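Demonstration area safety check: hand-held gripper tables, February open day
Site: Wimthorpe, ground floor, bay 3
Checked by: Piyumi Barua
Second check: Gerrit Meijer
Owner of actions: Selvaraj Uddin
Form: 387, tabletop demonstrations, visitors present

Status codes used on this form
OK: meets the requirement at the time of the check.
OK/C: meets the requirement, comment to be read.
ACT: action needed before doors open.
N/A: does not apply to this area.

Scope

This check covers the tabletop sorting demonstration and the visitor route past it. It does not cover the fixed arm in the fenced cell, which has its own form and was checked by Naima Shawky. It does not cover catering or the car park.

The sorting demonstration uses two hand-held grippers and a divided plastic organiser box. A demonstrator places small parts in the box compartments with one or both grippers. Visitors may then try the same task under supervision. No powered arm is used at this table.

Section 1. Access and layout

1.1 Visitor route marked and free of obstructions. OK

1.2 Route wide enough for a wheelchair at all points. OK/C
Comment: Narrowest point is between the table and the roller banner. The banner foot was turned parallel to the route during the check. It must stay that way. If the banner is moved for photographs, put it back before the next group enters.

1.3 Fire exit at rear of bay unlocked, signed and clear. ACT
Comment: Exit unlocked and signed. Two flight cases from the Todomer delivery were standing in front of it. Move to store before doors open. Closed out 08:40, S. Uddin.

1.4 Floor dry, level, no loose mats. OK

1.5 Group size agreed and known to the hosts. OK/C
Comment: 11 visitors per group, plus host. The limit is set by standing room on the visitor side of the table. School groups are to be split at reception, not at the bay entrance, where there is no room to wait.

1.6 Barrier between visitor route and fenced cell in place. OK

Section 2. Table and work surface

2.1 Table stable under load, feet locked. OK
Comment (GM): Leaned on at each corner. No movement.

2.2 Surface covering flat and secured. OK/C
Comment: White covering in use so that small parts show up clearly. The bare wood at the far side is left exposed. Check that the edge of the covering has not lifted after each group. A lifted edge will catch on the gripper fingers and drag whatever is standing on it.

2.3 Table edges free of splinters and sharp corners. OK

2.4 Only demonstration items on the surface. OK/C
Comment: No cups, phones or lanyards on the table during a session. Visitors put things down without thinking. Provide the side shelf and point it out in the introduction.

2.5 Lighting even, no glare into the demonstrator's eyes. OK

Section 3. Hand-held grippers

3.1 Both grippers inspected for cracks, loose fixings and sharp edges. OK
Comment: Body, handle and jaws looked at on each unit. Fixings checked by hand, no tools needed.

3.2 Finger padding present and secure. OK/C
Comment: Padding secure on all fingers. The covering creases at the top where it wraps over. Creasing alone is accepted. Reject the finger if the covering can be lifted with a fingernail, or if any hard edge can be felt through it.

3.3 Closing force acceptable for visitor use. OK
Comment: Tested on the inspector's own hand, then on the second checker's. Firm pressure, no pain, released at once when the trigger was let go.

3.4 Trigger returns freely. OK/C
Comment: Unit 1 free. Unit 2 slightly slow on the first few squeezes and normal after that. Accepted for the day. To be stripped and cleaned afterwards. If it sticks at any time, withdraw it and run the table with one gripper.

3.5 Handles wiped between users. OK
Comment: Wipes at the host's end of the table. Bin provided.

3.6 Spare unit available. ACT
Comment: The spare was in its case without padding on one finger. Not to be issued in that state. Padding fitted and checked by P. Barua, 09:05. Closed.

Section 4. Parts and containers

4.1 Organiser box free of cracks and broken edges. OK
Comment: Eight compartments, dividers sound. Run a fingertip along the divider tops at the start of each session. 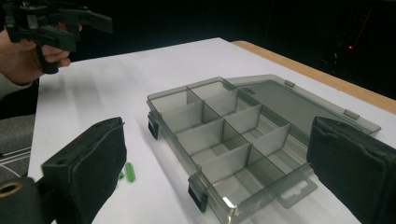 4.2 Lid and latches in good order. OK/C
Comment: Open the lid fully and lay it flat on the table before starting. A lid left half up will fall on the fingers of whoever is reaching in, and the gripper user has a poor view of the far row. Both latches work. They are stiff, and visitors are not to be asked to open them.

4.3 Box placed so that it can be reached without leaning. OK
Comment: A diagonal position is acceptable and gives both hands a clearer approach. Keep the hanging tab inside the table edge so that sleeves do not catch on it.

4.4 Small parts controlled. OK/C
Comment: Small parts are a choking hazard for young children. Put out only the parts needed for the task. Keep the rest in the closed tub under the table, host's side. Parts are returned to the tub at the end of each session and the floor is looked over before the next group comes in.

4.5 Parts free of burrs and sharp points. OK

4.6 Age limit for hands-on use displayed. ACT
Comment: Sign missing. It was printed but had been put up in bay 2 by mistake. Moved 09:10, G. Meijer. Closed.

4.7 Batteries, magnets and glass excluded from the part set. OK

Section 5. Electrical and cables

5.1 Portable appliance labels in date. OK
Comment: Extension lead 914 and the display screen both in date.

5.2 Cables routed away from the visitor side. OK/C
Comment: All leads leave the table at the rear and run along the wall. Cable cover fitted where the route crosses towards the exit. Press the cover down again if a trolley has been over it.

5.3 No daisy-chained extension leads. OK

5.4 Screen secured against tipping. OK
Comment: Strap fitted. Bottom fixing tight.

5.5 Means of switching off known to host. OK
Comment: Wall switch, left of the door. Both hosts were asked to find it without being shown, and did.

Section 6. People

6.1 Demonstrator trained on the task and on this form. OK
Comment: Selvaraj Dewan in the morning, Naima Shawky after lunch. Handover is at the table, with the form in hand.

6.2 Host present whenever visitors are in the bay. OK/C
Comment: The host does not demonstrate. One person cannot watch the table and the route together. If the host has to leave, the session stops and the grippers go back in the case.

6.3 Long hair, scarves and lanyards tied back or tucked in. OK

6.4 Sleeves and jewellery. OK/C
Comment: Long sleeves permitted at this table. Loose cuffs to be turned back. Rings may stay on. Bracelets come off before using a gripper, as they catch in the trigger opening.

6.5 Visitors told how to hold and release the gripper. OK
Comment: Wording agreed: "Squeeze slowly. Let go and it opens. Keep your other hand off the fingers."

6.6 Seating available for visitors who cannot stand for the full session. OK/C
Comment: Two chairs by the wall. They are for visitors and not for coats. The demonstrator may work seated or standing.

6.7 First aider on site and named at the bay. OK
Comment: Name and extension on the door card.

Section 7. Noise, dust and substances

7.1 Noise level allows normal speech. OK/C
Comment: Fine with the cell idle. When the fixed arm is running, the host has to raise their voice. Session times for the cell and the table are staggered on the host sheet. Keep to them.

7.2 Dust or fumes. N/A

7.3 Cleaning products stored out of reach. OK

Section 8. Stop conditions

Stop the session and clear the table if any of the following occurs:
A finger pad comes loose or a hard edge shows.
A trigger sticks or is slow to release after three squeezes.
A divider, latch or lid cracks.
A part cannot be accounted for and there are young children in the group.
The group is larger than the agreed number.
The fire exit becomes blocked.

Restart only after the demonstrator and host have both agreed. Note the time and the cause on the reverse.

General comments

The box was changed after the dry run. The earlier one, from Tomico, had an opaque base, and visitors standing at the far side could not see where a part had landed. With the clear type the host can follow the task from the end of the table. The replacement is lighter and slides when it is nudged by a gripper. Non-slip tape under the base was tried and marked the covering when it was pulled up, so it has not been used. The demonstrator steadies the box with the free hand when a visitor is working alone. This is allowed under 6.5 provided the hand stays on the outside wall.

The dry run also showed that visitors using two grippers at once tend to bring the fingers together over the box and trap one set against the other. No harm came of it, but parts were dropped. First attempts are to be made with one gripper. The second is handed over when the host is satisfied.

Request from S. Dewan to add a stool for smaller visitors: refused. A step-up next to a table on the visitor route is a trip hazard. A lower table has been asked for and may be available for the afternoon. If it arrives, sections 1 and 2 must be repeated before it is used.

Actions summary

1.3 Flight cases in front of fire exit. Closed.
3.6 Padding missing on spare gripper. Closed.
4.6 Age limit sign. Closed.
3.4 Strip and clean unit 2 after the event. Open, S. Uddin.
7.1 Ask for quieter cell programme for next open day. Open, N. Shawky.

Result: area released for visitors at 09:20. Repeat sections 3 and 4 at 12:30, before the change of demonstrator. Completed form to be kept in the bay until the last group has left, then filed with the cell form.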